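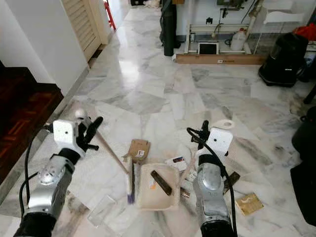 Asunto: Re: [pintura-casera] Acabado peinado en una tarde, sin tapar el suelo
De: Marisa
Para: lista pintura-casera

Gwilym Gough escribió:

> Hola a todos. Después de leer varias veces en la lista que los acabados con
> peine son cosa de profesionales, he hecho el pasillo de Pidton con el kit de
> Prurniteck y quiero dejar constancia de que no es para tanto. Base crema,
> veladura anaranjada encima y peine en vertical. Una tarde. No tapé el suelo
> porque es de mármol pulido y lo que cae se recoge con un trapo.
>
> El kit cuesta lo mismo que dos botes de veladura sueltos y dice cubrir 19
> metros cuadrados. La cubeta es poco profunda, así que carga bien el peine si
> lo pasas por el fondo. Recomiendo saltarse la imprimación si la pared ya
> estaba pintada, y trabajar sin cinta, que siempre arranca algo.
>
> Estoy pensando en hacer también la escalera, que son unos 830 centímetros de
> pared corrida. ¿Alguien lo ha probado con más de un color de veladura?
>
> Gwilym

Gwilym, me alegro de que el pasillo haya quedado a tu gusto, pero hay varias cosas en tu mensaje que no me creo del todo, y como esto lo van a leer personas que no han cogido un peine en su vida prefiero discutirlas por partes.

Lo primero, el peine no se carga. Dices que lo pasas por el fondo de la cubeta, y me gustaría saber qué ganas con eso. La veladura se pone en la pared con brocha o rodillo y el peine entra limpio y seco a retirar. Si lo metes en la pintura, las primeras pasadas salen con goterones entre las púas y las siguientes no se parecen a las primeras. A lo mejor en un pasillo estrecho, que se mira de refilón, eso se disimula. En una escalera con luz lateral lo dudo mucho. Yo limpio el peine con un trapo a cada pasada, y cuando lo dejo un momento lo dejo fuera de la cubeta, nunca tumbado dentro. Un rato de descuido y tienes el canto pegajoso, y luego a rascar con la uña.

Lo de la cubeta poco profunda lo mismo te sirve para un rincón, pero para una pared entera a mí me parece un incordio. Se echa poca pintura, se seca por los bordes, y esa piel medio seca acaba en el rodillo y después en la pared en forma de grumos. Sobre todo si usas la misma cubeta para el crema y para el naranja. Con un borrón de naranja que quede en un lado ya tienes el crema sucio toda la tarde, y no lo notas hasta que se junta un paño con otro. Dos cubetas. O una con bolsa por dentro, que es lo que hago yo.

Tampoco entiendo la prisa por ahorrarse la imprimación. «Si la pared ya estaba pintada» es decir muy poco: ¿pintada con qué? Si era plástica mate, la pared chupa la veladura antes de que te dé tiempo a peinar un metro. Si era satinada, te resbala. En la casa de mi hermana, en Korley, hicimos media pared sin imprimar y media con una mano de fondo, y la mitad sin fondo hubo que lijarla. Ya sé que un caso no demuestra nada, pero es uno más de los que traía el folleto, que no traía ninguno.

Los 19 metros cuadrados. ¿Los has medido? En el kit que compré yo venían botes pequeños y me quedé sin veladura mucho antes, y eso que voy justa de carga. Puede que cuenten una sola capa muy estirada sobre una superficie perfecta. Antes de lanzarte a la escalera yo multiplicaría el largo por el alto de verdad, que con 830 centímetros de largo y techo de hueco de escalera se te va a más del doble de lo que promete la caja. Quedarte corto a mitad de un paño peinado es lo peor que te puede pasar, el empalme se ve siempre.

Y el suelo. Aquí sí que no paso. El mármol pulido perdona una gota fresca de pintura al agua, de acuerdo — pero las juntas no, y las esquinas desconchadas tampoco. Además, con todo por el suelo, la cubeta, los pinceles, el palo del rodillo, los cartones y los papeles del envase, basta con dar un paso atrás para mirar cómo va la pared. El palo largo apoyado en el suelo rueda. Lo he pisado yo, y llevo pintando desde antes de que existiera esta lista. Un plástico fino no vale, se arruga y se pega a la suela. Cartón grueso o manta de pintor, y encima las herramientas juntas en un solo sitio.

Con la cinta te doy media razón. La barata arranca. La de papel bueno, quitada en fresco y tirando en ángulo, a mí no me ha arrancado nada en los últimos 6 trabajos. Quien quiera ir a pulso que vaya, pero que no se lo recomiende a un principiante.

Sobre los dos colores de veladura, lo he visto hecho en una tienda de Gwynne, en un panel de muestra. De cerca quedaba bonito. A tres metros era marrón. No sé si era cosa de los colores elegidos o de que dos peinados cruzados siempre acaban así. Si vas a probarlo, hazlo en un tablero y déjalo apoyado en la escalera un par de días, con luz de mañana y con la lámpara encendida.

Una cosa que sí te pido, porque serviría más que mis quejas: ¿puedes decir qué pincel usaste para los remates? El del kit, de cerda sintética, a mí me soltaba pelos y acabé con uno viejo. Y guarda la etiqueta de los botes aunque sea recortada del cartón, que el número de lote hace falta si luego el tono no cuadra. A mí me pidieron el lote y ya lo había tirado.

No digo que el kit sea malo. Digo que una tarde me parece poco tiempo para base, secado, veladura y peinado, y que me gustaría ver cómo está ese pasillo en noviembre, cuando le hayan pasado por delante las mochilas y los abrigos mojados.

Saludos,
Marisa

P.D.: Quien haya comprado el rodillo suelto de Prurniteck, que mire la rosca antes de tirar el tique. El mío no encajaba en un palo corriente y en la tienda me lo cambiaron sin discutir.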